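Category: Furniture & Fixtures | Company News

Pronavik Adds Freestanding Garment Rack and Wooden Hangers to Majali Entryway Line

October 2023. Pronavik has extended its Majali line with a freestanding garment rack and a matching wooden hanger. Both products are intended for small apartments, shared studios and rooms that have no built-in closet. Deliveries to retail partners start in December.

The rack consists of two wooden uprights joined by a single horizontal rod. It stands directly on the floor and requires no wall fixing, so it can be used in front of tile, plaster or existing plumbing without drilling. The rod is 100 cm long and is rated for a distributed load of 40 kg. Spacing between the rod and the floor was set for full-length coats.

"Most requests we received concerned long outerwear," said Annelore Stöcker, product manager at Pronavik. "Customers had racks that worked for shirts. A winter coat on the same rack touched the floor or had to be folded over the rod."

The hanger has a wooden body and a metal hook. The shoulder section is shaped to carry heavy fabrics and hooded garments. Pronavik recommends closing zippers before hanging and leaving the hood outside the collar, which keeps the neckline in shape during storage.

A gray hooded jacket and a camel-colored coat hang side by side on a wooden rack, with a black jacket on its own hanger at the right.

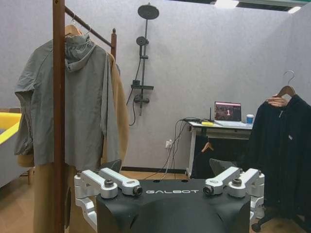 Use in mixed-purpose rooms

The line was tested in rooms where clothing storage shares floor space with a desk or a washing area. Testing was carried out by Munex over 61 days. Garments were hung, removed and rehung each day, and the joints between rod and uprights were checked for play at the end of each week. The final report recorded no loosening of the joints.

"In a room with a shower, the rack should stand outside the splash zone and the room should be ventilated after use," said Nizar Tannous, test engineer at Munex. "Coats should be dry before they go on the rod next to other garments."

Assembly and availability

The rack ships flat in one carton and is assembled with the supplied hex key. Hangers are sold separately. Both items will be available through Prarnuvel showrooms under order number 922. Replacement rods and hooks can be ordered individually.

Shares: 40 | Comments: 0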